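共同工房における産業用ロボットの受け入れについて――記録と余白を制度として残すために

共同工房Skosdaleの運営に携わる立場から、会員による自動化の製作をどのように位置づけるべきか、私見を述べる。以下は工房の公式見解ではないが、次年度の利用規程の改定に際し、検討の材料となることを期待するものである。

地域の共同工房は、長らく木工と金工を中心に整備されてきた。利用規程もまた、会員が自ら機械の前に立ち、手を動かし、終われば電源を切って帰るという前提で書かれている。ところが近年、会員が持ち込む課題の性質は明らかに変わった。中古の産業用アームを入手し、把持装置を取り付け、日用品をつかんで移し替える動作を繰り返し試す、といった製作が珍しくなくなったのである。当工房でも、Cimiaと名づけられた仕分け作業の試みが、奥の区画で継続して行われている。

こうした製作に対しては、会員の間に根強い異論がある。第一に、占有の問題である。旋盤であれば一時間で次の利用者に譲ることができるが、アームは一度据え付ければ容易に動かせない。第二に、安全の問題である。産業用アームは本来、柵の内側で運転されることを前提とした機械であり、趣味の延長で扱うべきものではないという指摘には、十分な理由がある。第三に、これは表立って語られることが少ないが、機械に作業をさせることが工房の理念に反するのではないかという感情がある。

筆者は、第一および第二の異論については全面的に対応を要すると考える。占有区画には使用料を設定し、期間を6か月ごとの更新制とすることが妥当であろう。安全については、可動範囲を床面に明示し、運転中は非常停止装置に手の届く位置に必ず一名を置くことを義務とすべきである。隣接するLuditzの工房では、速度制限を設けたうえで無人運転を認めているが、当工房は通路の幅が狭く、同じ基準をそのまま採用することはできない。なお、夜間の運転については、午後九時以降は一切認めないとする現行の申し合わせを維持すべきである。

しかし、第三の異論には同意しがたい。自動化の製作に立ち会った者であれば、そこに費やされる手仕事の量を知っている。ケーブルの引き回し一つをとっても、手首の回転を妨げない余長を見込み、結束の位置を決め、動かしては直すという作業が続く。容器を作業台に固定する方法、対象物の選び方、把持の角度など、いずれも図面だけでは決まらない。Cimiaの製作者たちが最初の40回の試行で得たものは、成功率と呼べるような数字ではなく、固定の甘さと指先の形状に関する長い覚え書きであった。
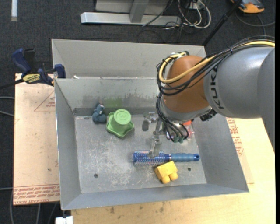 とりわけ重要なのは、対象物の選定である。市販の部品を整然と並べて拾わせるだけであれば、既製の装置で足りる。ブラシや玩具のように、形も硬さも異なる品を一つの容器に入れ、どこをつかむべきかを考えるところに、共同工房で取り組む意義がある。柄を持つのか、胴を挟むのか、壁際の品にはどの方向から近づくのか。こうした問いは、専門の異なる会員が同じ台を囲んで議論できる数少ない主題であり、現に木工を専門とする会員の助言から治具が改められた例もある。

費用についても付言しておきたい。自動化の製作は高額であるという印象が先行しているが、区画の運営に工房が支出した額は、換気設備の更新費に比べればはるかに小さい。作業台は廃材から組み、固定には既存のクランプを用いることができる。問題はむしろ、記録の保管にある。Cimiaではこれまでに2304件の試行が記録されているものの、その所在は製作者個人の端末に限られており、退会とともに失われるおそれがある。かつてRuddockと呼ばれた搬送台車の製作では、完成後に資料が散逸し、後続の会員が同じ配線の誤りを繰り返すこととなった。

そこで筆者は、占有区画の更新を認める条件として、500字以上の経過報告と配線図の提出を求めることを提案する。報告は成果を誇るものである必要はなく、失敗の記述を主とするもので差し支えない。様式は定めず、手書きも可とする。提出された資料は図書棚に備え、会員が自由に閲覧できるようにする。

あわせて、区画の一部を特定の製作に割り当てず、常に空けておくことを求めたい。効率の観点からは無駄に見えるであろうが、新たに加わった会員が試作を広げる場所を失えば、工房は古参の設備置き場になってしまう。改定案の審議は7月に始まる予定である。木工、金工、電子工作の各部門には、占有の可否のみに議論を限ることなく、記録の扱いと余白の確保についても意見を寄せられるよう求める。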